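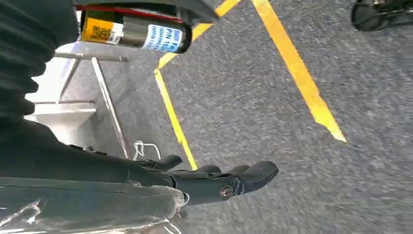
Cómo quitar restos de adhesivo de una moqueta sin estropearla

Casi todo lo que se lee sobre este asunto viene de gente que vende quitamanchas o de gente que no ha probado lo que recomienda. He pasado años dejando oficinas alquiladas en condiciones de devolverlas y desconfío de cualquier método que prometa resultados en un minuto. El que sigue es lento y aburrido, y a mí me funciona en la mayoría de los casos. En la mayoría, digo.

Antes de empezar

Averigüe de qué fibra es la moqueta. Si conserva la ficha del instalador, mírela; si no, suponga lo peor y pruebe siempre en un rincón o debajo de un mueble. El polipropileno aguanta casi todo menos el calor. La lana aguanta mal los productos alcalinos. La poliamida está en un punto intermedio, aunque los tintes baratos destiñen con alcohol y eso no lo pone en ninguna etiqueta.

Necesitará:
Una espátula de plástico, sin filo
Paños blancos de algodón (los de color pueden soltar tinte)
Alcohol isopropílico
Agua tibia y unas gotas de jabón neutro
Un secador de pelo
Una aspiradora

Paso 1. Levantar la cinta

Tire despacio, casi a ras de suelo, doblando la cinta sobre sí misma. Si tira hacia arriba arrancará pelo, sobre todo en moqueta de bucle, donde un solo hilo enganchado puede abrir una carrera entera. Cuando se rompa, y se romperá, busque el otro extremo y siga desde allí.

Si la cinta lleva meses puesta, ayúdese del secador a potencia baja, a 30 cm de la fibra y sin dejarlo quieto. He leído consejos de usar plancha con un trapo encima. Yo no lo haría en un suelo que tuviera que pagar.

Paso 2. Retirar lo grueso

Raspe con la espátula en la dirección del pelo. Hay quien congela el pegamento con hielo para que salte en escamas. Con el chicle da buen resultado; con el adhesivo de cinta, en mi experiencia, lo único que se consigue es mojar la base.

Paso 3. Disolver

Humedezca el paño con alcohol, nunca vierta el líquido sobre el suelo. Apoye, espere 30 segundos y levante. Repita con una zona limpia del paño. No frote en círculos: el adhesivo se extiende y el pelo queda apelmazado. En una marca normal suelo necesitar 4 pasadas.

Ventile bien y mantenga lejos cualquier llama. Sobre los disolventes cítricos, como el Brindex, tengo mis dudas: despegan bien, pero dejan una película aceitosa que atrapa polvo, y al cabo de unas semanas aparece una sombra gris justo donde estaba la cinta.

Paso 4. Aclarar y secar

Pase un paño con agua jabonosa, luego otro solo con agua, y seque a presión. Aspire cuando no quede humedad, mejor al día siguiente.

¿Y si queda marca?

A veces no es pegamento. La zona tapada se ha ensuciado menos que el resto y lo que se ve es la moqueta limpia — contra eso no hay disolvente, hay que lavar el paño entero. Domingo Daza, que instala suelos desde hace 28 años, sostiene que con el tiempo se iguala sola. No lo he visto nunca, pero ahí queda su opinión.

Si las fibras están quemadas o arrancadas, deje de limpiar y piense en cambiar la loseta o injertar un trozo.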